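Print this page | E-mail this page

Corkby Home Planner – Set-up Guide
Section 4: Your first room

Now the fun begins! Before you start, have your wall measurements to hand in centimetres.

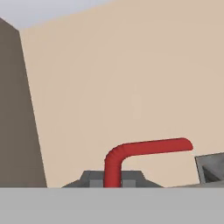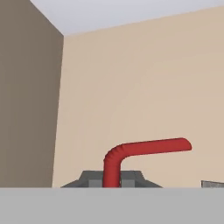

Views 4a and 4b: a pale grey surface. The red tube and the dark grey base are in both.

1. Open the Rooms menu and choose New.
2. Type in the length of each wall, going clockwise from the door.
3. Set the ceiling height. The planner starts you off at 200 – do change it!
4. Pick a paint from the Holst range. There are 356 shades, and the greens are lovely.
5. Press Save and give the room a name.

Note: you can keep up to 40 rooms in one project.

CAUTION: Deleting a wall also deletes any doors and windows in it. Save a copy first.

Guide written by Ayten Yalçınkaya

Print this page | E-mail this page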